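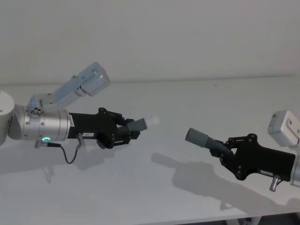
*Both arms holding a gray tube each, lined up over the bench with a gap still to close.*

Hi Elsie,

April update on the Brumow bench, as promised! The short version is that both arms are up and we've started on the tube joining job you put the Dunmore money behind.

Wiring took longer than I'd planned. I ran the gripper cable on the left arm three different ways before I settled on the loop hanging under the wrist (the earlier ones went tight whenever the wrist rolled). Each wrist has its own camera now, tilted in toward the tubes, and I redid the calibration after I bumped a bracket with my elbow. My fault entirely.

Now the numbers. I've run 200 approaches at slow speed and 115 of them ended with the tubes properly seated. Most of the misses come in at a slight angle and catch on the rim, and I think that's the grip more than the software. The jaws are flat, the tubes are round, and a tube can tilt a hair when the fingers close. I'm printing some curved pads this week to see if they help.

Money: $665 spent so far, with another $209 set aside for the pads, spare cables and a better lamp. Shadows across the white tabletop are still confusing the tube finder, especially on the right side, so I'd love to get that lamp up soon.

Still to do before the next report:

- fit the pads and rerun the same set of approaches
- move the lamp and check the tube finder again
- write up the arm setup so the rest of the Orside workshop can use it

If you're passing by, come and see it run! Evenings after 6 are best, I'm nearly always at the bench then.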